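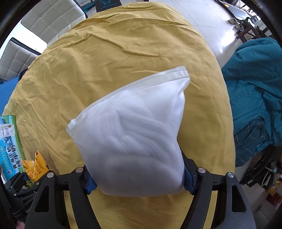 White fabric in a zip-top bag with a slider, on a yellow cloth.

Do bottled bacteria do anything?

Every November the same question comes round at our meetings, usually from somebody who has been given a tank kit and wants fish in it by the weekend. Can I pour in a bottle of something and skip the wait? The shops say yes. I have been keeping fish for 27 years and I have my doubts, so over the winter a few of us had a go at finding out.

First, the bit most of you know already. Fish produce ammonia, ammonia harms fish, and one lot of bacteria turns it into nitrite, which harms them as well. A second lot turns nitrite into nitrate, and you take that out with water changes. A new filter has hardly any of these bacteria in it. Left alone with a source of ammonia it will grow them in four to six weeks, sometimes longer in a cold room. The bottles claim to do the job in a day or two.

The one on sale at the Inville shop is called Daltitora Start. The label promises a "living filter in 24 hours" and gives no list of what is living in it. I wrote to the makers, Clostar, and asked three things: which bacteria, how many, and how long they last on a shelf next to a radiator. I had a friendly reply telling me that the blend was a trade secret and that customers were very pleased. I wrote again about the radiator and have heard nothing since.

Bảo Tiêu offered his garage and six small tanks, all bare, all with the same sponge filter and all heated to 25 degrees. Two got Daltitora Start at the dose on the label. Two got a good squeeze of muck from the filter in his own community tank. The last two got nothing. No fish were used. Bảo dosed every tank with plain household ammonia to 2 parts per million and tested each evening with a liquid kit, or his daughter did when he was on lates.

The tanks with the old filter muck were clearing ammonia and nitrite overnight by day eight. The two with nothing took 33 days and 36 days. The bottled tanks took 29 days and 35 days. You can call that a small win for the bottle if you like. I would call it two tanks that behaved much like the two beside them.

Before anyone writes in, yes, I know six tanks is not many. One bottle from one shop may have been a dud. It may have been frozen in a van or cooked in a warehouse, and a fresh one might do better. Aigars Mockus, who looks after the quarantine room at Lepik, swears by a refrigerated brand he orders direct, and says he has had filters running in nine days with it. He may well be right. I would just like to see his tanks next to some that had none, and so far he has not had the space.

What bothers me more is how the claims are put. "Contains live bacteria" may be quite true and still tell you nothing, as there are plenty of live bacteria in a handful of garden soil. The ones we want grow slowly and do not like being shut in a bottle without air or food. Many of the cheaper products seem to be stocked with the sort that break down sludge, and these keep well as spores. They may clear up leftover food. They will not deal with ammonia in any amount that matters to a fish.

Then there is the story everybody tells, that they used the bottle, put the fish in the next day and all was well. I am sure it was. If you put three small danios in a big tank, feed lightly and change some water, they will often be fine whatever you poured in beforehand. The same goes for a tank full of fast-growing plants, which take up a fair bit of ammonia themselves. Unless somebody was testing the water, the story tells you that the fish lived and no more than that.

I also have a grumble about the test strips sold alongside. We tried a pack on the same water as the liquid kit. The strips had no pad for ammonia at all, the one thing a person with a new tank needs to know. You could go through the whole pack, see nothing but pleasant colours and lose every fish you own.

So my advice has not moved much. Ask a member for filter muck, or better still a piece of sponge that has been running for months. Carry it home in tank water, don't let it dry out and don't rinse it under the tap. Get it into the new filter the same evening. The usual warning applies, in that you take on whatever else is in that tank, snails and illness included, so ask somebody whose fish you have seen and whose answer you trust.

If you can't get any, use ammonia and a proper liquid kit and wait. Test every other day, write it down, and don't buy fish until both ammonia and nitrite read nothing a day after dosing. If you must have a bottle as well, buy one that has been kept cold and has a date on it, and carry on testing as if you had not bought it.

Bảo has kept his notebook and will bring it to the next meeting for anyone who wants to pick holes in it. He is willing to run the six tanks again with a different product if somebody else pays for the bottle. I am not volunteering.

Comments (4)

Gill R
I used Daltitora on my 20 gallon and never lost a fish. Didn't test though, so I suppose I'm the person in paragraph eight.

tankman_pete
Were the filter muck tanks seeded by weight or just by eye? A squeeze could be anything. Would be good to know before the rerun.

Bảo Tiêu
By eye, Pete. One squeeze each from the same sponge, into a jug and then split. Happy to measure it next time if you tell me how.

Wendy
Agree about the strips. Mine said all fine and the liquid kit had ammonia bright green. Took the rest of the pack back and they wouldn't refund me.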